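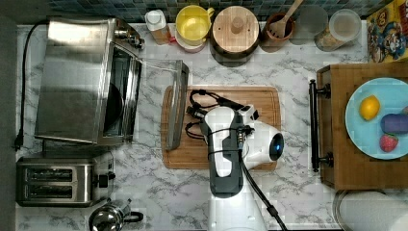 Wetia says its Countertop Reset clears the kitchen in 8 days. We have doubts

February 2025

Housewares seller Wetia has a new plan for crowded kitchens, and it costs $200. Buyers of the Countertop Reset get a bamboo cutting board, a serving tray, a set of canisters and a booklet that promises a clear counter in eight days.

It's a strange way to fight clutter, sending people more of it. A toaster oven and a two-slot toaster already take up one end of plenty of counters, and the oven door needs room to swing open. Add a kettle, a utensil crock and a row of canisters along the backsplash and the cutting board is left with whatever is in the middle. The booklet has little to say about any of that. It suggests "grouping by mood."

Wetia claims 500 households tried the plan and were happy with it. The company would not say how they were chosen or whether they paid. Rival Reinholz sells a similar tray and board without the booklet, for less.

The first run is around 3000 sets. Shipping is extra, and opened sets can't be returned.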